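Workshop notebook, student sorting project (team Udulex)
3 August 2020

Good session today, easily the best since we started in January! Writing it up while it's fresh so Henrik and the others can pick up from here.

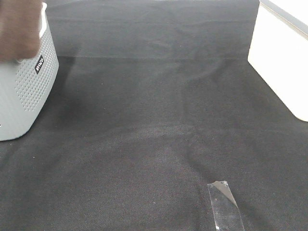 The plan is still the same one we pitched for the Drerora student round: pick a small part off the cloth, decide which side it belongs on, drop it there, go back for the next. Grey basket on the left, white box on the right, dark cloth in between. We went round and round on the spacing last week and I'm very happy we gave the arm more room in the middle, because the wrist can swing across now without me holding my breath.

Vision first. The dark cloth is a massive improvement on the bare bench. Thresholding used to fall over every time someone switched the overhead lights, and this afternoon I didn't touch the values once. Two things still bother it: lint (the little pale flecks get picked up as blobs, so I've raised the minimum area to 60 pixels) and anything shiny. Clear tape on the cloth reflects enough to be read as a part, long thin outline and all. For now I mask that patch in software. Matt tape would be better, Henrik thinks there's a roll in the Gerlach cupboard.

Wrinkles. I expected trouble and got less than I feared. The raised bit in the middle throws soft shadows but the edges are too gentle to trigger anything. It does matter for height though, the jaws came down a touch early on two picks and closed on nothing. Flatten it before the next run, or clamp the corners?

Runs: 17 picks with the new code, 3 misses. Two were the height thing, the third was a part that rolled off while the arm was on its way down (nothing we could have done, lovely to watch though). Every part that was gripped ended up on the correct side!! Cycle time is over 5 seconds and most of that is the Clando controller waiting for the camera, so there's plenty to win there.

Henrik Eichhorn rewrote the drop routine so it opens above the rim and doesn't dip inside. Much calmer. I'd like to keep it even if it costs us a bounce now and then.

To do:
- matt tape, try it in the same place
- iron the cloth (who has an iron?)
- camera trigger, ask on the Clando forum
- log the jaw position at every close so we can spot an empty grip
- label the two spare batteries, I mixed them up again

Code is on the shared drive under udulex/sort, the newest folder. Don't use the one called final.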